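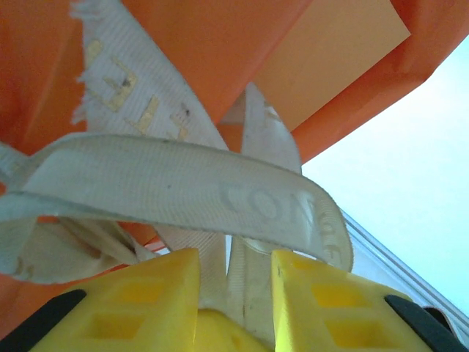
Gutuvton Small Craft
@gutuvtonsmallcraft
12 May 2023

Webbing on lifejackets and harnesses, a short thread. Most owners look at the foam and the buckles at the start of the season and skip the straps. The straps are what keep the jacket on you. 1/12

Most webbing on boats is polyester or nylon. Nylon stretches more and loses some strength when soaked. Polyester stretches less and stands up to sunlight better. Polypropylene floats and is cheap, and it is the worst of the three in the sun unless it has been treated. 2/12

If there is no label, drop an offcut in a bucket. Polypropylene floats. Nylon and polyester sink once the air is worked out of them. Do not cut a piece off a jacket to find out. 3/12

Sun damage starts on the surface. The fibers go chalky, the color fades, and the strap feels stiff when you fold it. Rub it hard with a dark cloth. If powder comes off, the outer fibers are breaking down. 4/12

Fuzz and broken edges are two separate matters. A light, even fuzz across the flat of a strap is normal wear. Loose threads along one edge mean it has been rubbing on something. Find out what: usually a slider with a burr, or a locker lid. 5/12

Edge wear counts for more because the edge yarns hold the weave together. Once they go, the strap can unravel inward under load. Do not melt a worn edge with a lighter to tidy it. That hardens the fibers beside the damage and hides how far it goes. A hot knife is for cut ends on new webbing. 6/12

Stitching next. Look at the box stitch at each anchor point from both sides. Thread usually fails before webbing does, and the underside is where it gets missed. Pull the joint apart by hand and watch the stitches. Any that lift or gap, the jacket comes out of service. 7/12

Salt. Dried crystals inside the weave cut fibers every time the strap flexes. Rinse in fresh water, work the strap between your fingers, and hang it in shade. No bleach, no solvent cleaners, no tumble dryer. 8/12

We pulled 87 jackets out of the club lockers at Roden last September and went over every strap. The common fault was chafe where the waist belt passes through the back loop. Second was rust staining from plain steel hardware. Very few had faded badly, as the lockers are dark. 9/12

On repairs: do not resew a lifejacket strap at home. The thread, the stitch pattern and the webbing were approved together, and a home repair can void the approval. Send it to the maker or replace the jacket. The same goes for safety harnesses and tethers. 10/12

Sail ties, cover straps and hiking straps are fair game. For hiking straps we use 2 inch polyester, doubled at the anchor, with UV-treated polyester thread. Brusard sells it by the roll and Saxena by the yard. Either is fine for this. 11/12

Write the date of each check on a tag and keep the tag with the jacket. Marker straight on the webbing is a bad idea, as some inks attack the fiber. Next thread will be on shackles and split rings. 12/12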